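Line Item 9

The capital request for the Gunton cell closed on Jun 5, 2023, and Mbali Buthelezi still had one line open. Hendrik Nel wanted the taller pedestal. Finance, meaning Wian Du Plessis, wanted a reason.

She loaded the layout again and stepped the arm through its approach to the rack.

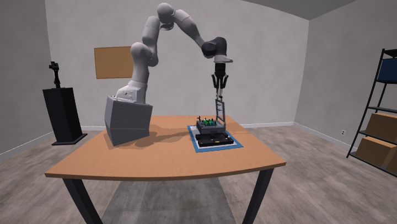 Cell layout, simulated. Gripper open over the rack; device on the blue mat.

"Clearance at the fingers," she said.

Wian leaned in. "It fits."

"It fits in the model. Modise quotes the rack with a tolerance. Add that and the arm has to come in higher."

"And the pedestal costs?"

"601. The spacer is 228."

He wrote both figures on the back of the Trernora quote and underlined the second.

"Does the spacer solve it?"

"For this rack."

"Are we buying another rack?"

Mbali scrolled to next year's plan, where Hendrik had entered one in March without telling either of them. Wian read the row and crossed out 228.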